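La ropa de invierno cambia de manos en Maglaya

Ya saben que en este boletín me toca contar lo que pasa en el barrio, y esta semana lo que pasa es ropa. ¡Muchísima ropa! El ropero de intercambio de Maglaya vuelve a abrir en diciembre, en el local de la calle Prokow, y yo llevo varios días metida hasta el cuello en sudaderas (unas me las trajeron en bolsas bien atadas, otras aparecieron colgadas del picaporte de mi puerta).

La mecánica es la del año pasado. Traes lo que ya no te pones, te dan un vale por prenda y con ese vale te llevas otra. Si no traes nada, puedes comprar el vale por 4 pesos, que van al fondo para la calefacción del local. El año pasado se movieron alrededor de 2,000 prendas entre abrigos, camisetas, bufandas y una cantidad de calcetines sin pareja que todavía me quita el sueño.

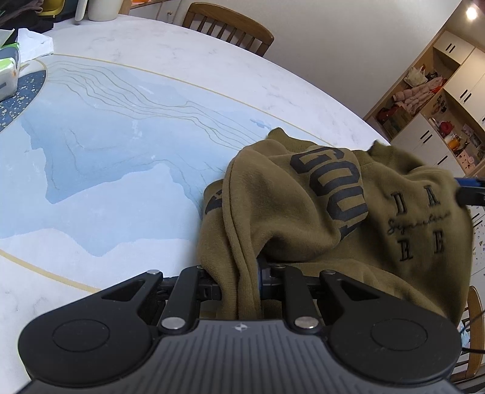

La clasificación la estamos haciendo en casas, porque el local no nos lo dejan hasta la víspera, y cada quien se las arregla con la mesa que tiene. Empezamos por lo grueso, que es lo que la gente pide primero y lo que más bulto hace. La sudadera con capucha color oliva, la que dice "GOOD" en letras bien grandes y azul oscuro, ya tiene dos pretendientes y eso que ni siquiera ha salido a la venta. Lleva también un bordado negro donde se lee "Signature", y a mí esos detalles me pueden, qué quieren que les diga. Los que la quieran tendrán que hacer fila como todo el mundo, ¡ni modo!

Sobre qué se recibe y qué no, que me lo preguntan a diario: sí a la ropa limpia, de cualquier talla, con cierres que cierren. No a la ropa interior ni a los trajes de baño. Los zapatos van a otra colecta, la de Skindon, que recoge los martes a las 8 de la mañana en la esquina de siempre. Y por favor vacíen los bolsillos, que ya llevo devueltas unas llaves, una receta médica y un boleto de tren.

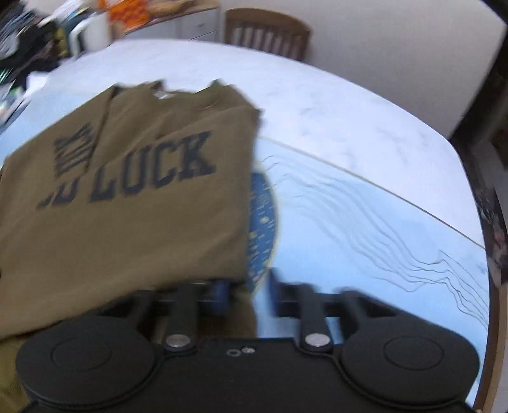

Con las camisetas hay debate. Lyle Mercado, que coordina las mesas, las quiere todas enrolladas y en cajas, y yo las prefiero dobladas y con el estampado hacia arriba, para que la gente las encuentre sin revolver todo. La verde oliva que dice "LUCK" es un buen argumento a mi favor: doblada se le lee la palabra desde lejos y hasta se le ve el bloque de rayas que lleva encima. Enrollada sería un rollito verde más entre otros rollitos verdes. Lyle sigue sin convencerse, así que este año habrá una mesa de cada estilo y veremos cuál se vacía antes (apuesto un café a que gana la mía).

También cambia el orden de las mesas. El año pasado pusimos los abrigos junto a la entrada y se hizo un tapón tremendo, con gente probándose mangas en plena puerta. Ahora los abrigos se van al fondo, las camisetas quedan en medio y lo de niños pasa a la salita lateral, donde hay espejo y dos bancas.
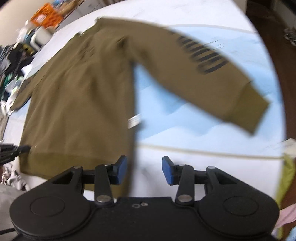 Una sudadera verde oliva de manga larga, con puños y cintura acanalados, sobre la cama.

Lo que todavía nos falta son perchas, sobre todo de las anchas. La tintorería Gaken nos prometió una caja, pero con los abrigos que han ido llegando se nos va a quedar corta enseguida. Si tienen en casa de esas que se reproducen solas en el ropero, tráiganlas, que no hace falta que combinen. Bolsas de papel también nos vienen bien, y cinta adhesiva, y marcadores que pinten de verdad.

Ah, y las tallas. Muchas prendas llegan con la etiqueta cortada o tan lavada que ya no se lee, y entonces toca extenderlas bien y calcular a ojo contra otra que sí la tenga. Si saben la talla, préndanle un papelito con un alfiler. Nos ahorran un rato larguísimo y se lo agradeceré en persona. 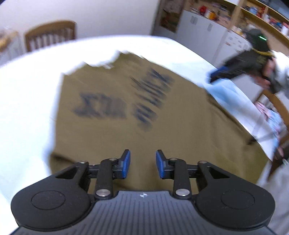

Camiseta caqui oliva extendida sobre la mesa blanca, con el cuello hacia arriba.

El ropero abre de cuatro de la tarde a siete, y quien quiera ayudar a montar puede llegar a las dos. Las prendas se siguen recibiendo en mi casa y en la de Lyle hasta la víspera, por la tarde, que a mediodía no suele haber quien abra. Los vales del año pasado siguen siendo válidos, incluso los arrugados.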